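# Bendwood students teach robot to tidy up, parents ask where to enrol

The robotics club at Bendwood Secondary has spent the better part of this term trying to get a robot arm to do what most of its members have been told to do since kindergarten, namely pick up a hat and put it where hats go.

The project goes by the name Zuvumitz, which won a club vote in October over several sensible alternatives. Its goal is modest on paper. A chest of drawers is littered with the usual stuff that collects on top of a chest of drawers, a coat rack stands next to it, and the arm is supposed to sort out which of the things belong on the rack and hang them there without being asked twice.

"Caps are terrible," said Craig MacKinnon, a Grade 12 student who leads the programming side. "A box is always a box. You put a cap down and it's a different shape every time, and the robot takes it personally."

MacKinnon and his teammates have been guiding the arm through the job by hand, over and over, and saving each run so the software can learn from it. The club had logged 700 runs by Wednesday. The target is 1,000 before the regional showcase in Crichton, where Bendwood will be up against schools with larger budgets and, according to MacKinnon, easier hats.

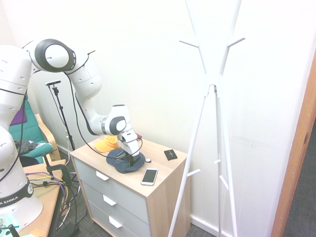
The early weeks did not go smoothly. The first version of the software was fond of the coat rack and would carry things toward it with great confidence, then let go well short of a peg. A second version had learned to hang a cap properly but took nearly four minutes to do it, a pace several parents at the open house described as familiar.

The current version gets a cap onto a peg in three tries out of five on a good afternoon. It does better in the morning, for reasons the club has not worked out. One theory involves sunlight from the hallway. Another, put forward by the Grade 9s, is that the robot is tired.

Keith Kingi, who teaches shop and physics and supervises the club, said the failures have been the useful part. Students keep a logbook of every miss and have to write down what they think went wrong before they're allowed to change any code. The logbook is now in its second volume. A typical entry reads "dropped it," followed by a full page of argument in two colours of ink.

"They came in wanting to build something that fights," Kingi said. "I told them we had the use of one arm and no spare parts. They've been very good about the hats."

The club received a grant of $3,000 from Flondell, a local storage and shelving company, which went mostly to travel and a replacement laptop. The company has asked for a short demonstration in its showroom after the showcase. Kingi has agreed, on the condition that someone else explains to the customers that the robot is not for sale.

At Crichton, each team gets 12 minutes in front of the judges and must run its task live. Marks are given for reliability, for documentation and for how well students answer questions about their own work. Speed counts for very little, which the Bendwood team regards as the fairest rule in the book.

MacKinnon hopes to have jackets working by then as well, though he would not put money on it. Sleeves, he said, are a whole other conversation. His mother, reached by phone, confirmed that his own jacket was on the kitchen floor.

The club meets after school on Wednesdays in the tech wing. New members are welcome and are asked to bring a hat, preferably one they aren't attached to.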